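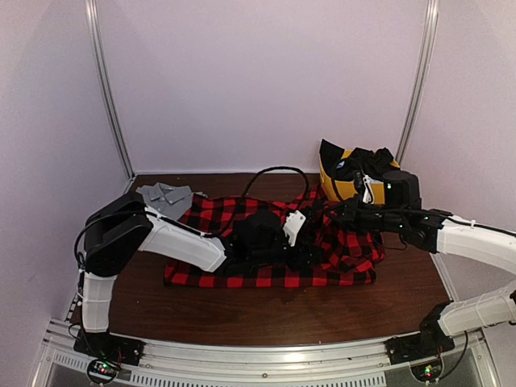
Ticket: Names with accents printing as nonsense on address labels
Product: Jiteo Mailroom, desktop version
Opened by: Dzintra Jaunzems, Kalniņš Mending & Alterations, Soremport
Handled by: Ekua Amoah, Jiteo support
Status: Resolved

Dzintra Jaunzems, 9:12 am

Good morning, and I'm sorry in advance for the length of this, I've been told I write tickets the way other people write Christmas letters.

We send out a printed postcard every August to everybody on our customer list, which stands at 2,000 names. I keep the list in a spreadsheet, save it as a CSV, and bring it into Mailroom, and then the labels come out on sheets and we stick them on over a couple of evenings with the radio going. It has worked like this for years and I've been very happy with it.

Yesterday I printed the first batch of 200 and the names with accents have gone peculiar. Our own return address, which ought to say Kalniņš, says KalniÅ†Å¡. There's a Mrs. Peña who has become PeÃ±a. Plain names are perfectly fine, and so are all the street addresses as far as I've looked. I wouldn't mind so much if it were only us, but people do notice when you get their name wrong, and some of these customers have been coming in since my mother-in-law ran the counter.

I have already tried: restarting Mailroom, restarting the computer, a different font (I was hopeful about that one), and printing to the small printer in the back. Same result each time.

Ekua Amoah, 9:47 am

Good morning Dzintra, and please don't apologize, a long ticket saves me asking five questions.

The font and the printer are both in the clear, I think. When one letter turns into two odd ones like that, the file has usually been saved in one text encoding and read in another. Your ņ is stored as a pair of bytes, and Mailroom is reading each of them as a letter of its own.

Could you tell me two things, please?

1. When you save from the spreadsheet, is the file type called "CSV (Comma delimited)" or "CSV UTF-8 (Comma delimited)"?
2. In Mailroom, go to Import, then Saved Profiles, and open the one you use for the postcard. What does it say beside Text Encoding?

Don't reprint anything yet – I'd hate for you to use up more label sheets while we're still looking.

Dzintra Jaunzems, 10:30 am

It's "CSV UTF-8". I remember picking it because I got a new computer in the spring and the box was different, and that one sounded more modern. On the old machine it was the plain one, I'm nearly sure.

The profile is called Nendmont Postcards, after the print shop that does the cards, and beside Text Encoding it says Western (Windows-1252). I haven't touched it. I didn't know it was there.

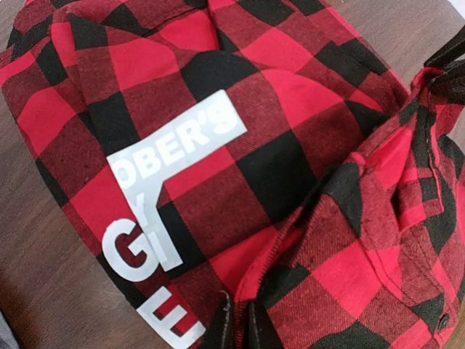
One more thing while I have you. I scrolled down the preview like you'd expect a worried person to do, and I counted 70 names that look wrong. I could fix those by hand in Mailroom if it comes to that, I'd just make a pot of coffee and get on with it.

Ekua Amoah, 10:52 am

Please save the coffee for something nicer! If you correct them by hand in Mailroom, the next import will put them all back the way they were.

You've found it, though. The profile was made for the old kind of file, and the new computer is saving the new kind. Your new file is the better one of the two, and the old type would lose the ņ altogether, so let's keep it and change the profile to match.

Steps:

1. Close the label preview without saving.
2. Import > Saved Profiles > Nendmont Postcards > Edit.
3. Set Text Encoding to Unicode (UTF-8) and click Save.
4. Go to Lists, select the postcard list, and choose Clear List. This removes only what's in Mailroom. Your spreadsheet stays as it is.
5. Import the CSV again with the same profile.
6. Open the preview and look up Peña before you print.

The return address is kept separately, under Settings > Sender. If that was pasted in from the imported list it will still be wrong, and you'll need to type it in once more.

Dzintra Jaunzems, 11:38 am

Mrs. Peña is herself again! I went down the whole preview and every name is right, even the ones I'd forgotten had anything over them.

The return address was wrong just as you said, and I've typed it in fresh. My keyboard doesn't have the ņ so I copied it out of the spreadsheet.

A small puzzle, which may be my own doing. The list in Mailroom now has 42 fewer names than the spreadsheet. Did I lose somebody?

Ekua Amoah, 11:55 am

I don't believe so. Your profile has Skip Duplicate Addresses ticked, and it's doing its job on a clean list. Open Import > Last Import Report and you'll see each skipped row with the row it matched. If two people at one address should both get a card, untick the box and import again.

Dzintra Jaunzems, 1:20 pm

All households, mostly couples, and one card each is plenty for them. I've left the box ticked and printed a single sheet as a test. It came out fine, so the rest are going through now.

Thank you, Ekua. You've been very patient. Please go ahead and close this.

Ekua Amoah, 1:26 pm

Closing now. Cause: import profile set to Windows-1252, source file saved as UTF-8. Fix: profile encoding changed, list cleared and imported again, sender address retyped. I've also asked the documentation team to add a line to the page on moving to a new computer. Replying to this ticket will reopen it.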